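2021-12-06, Skernemwood

Inès Poulain and I took the early bus out to see the Huamán lock and key works, which opens its doors twice a year, in December and in May. Entry was free. We signed in and left our coats by the stairs.

The first hour was key cutting. Annelore Pfeiffer showed us the blanks store, which holds 2,975 patterns, and then the old hand-filing benches. A good filer used to finish 30 keys in a shift.

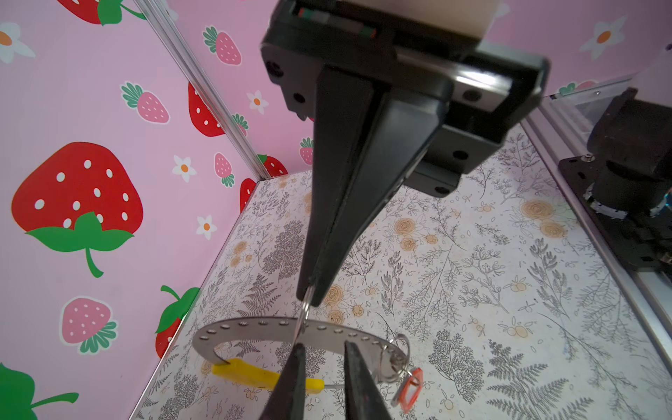

Key rings and plastic tags on a curved steel strip with punched holes.

After lunch we saw the archive upstairs. It has some 1,000 order books, mostly from hotels and schools. Inès found one for a boarding house on her street. The lift was out of service. Bus 731 back to town leaves from the side gate.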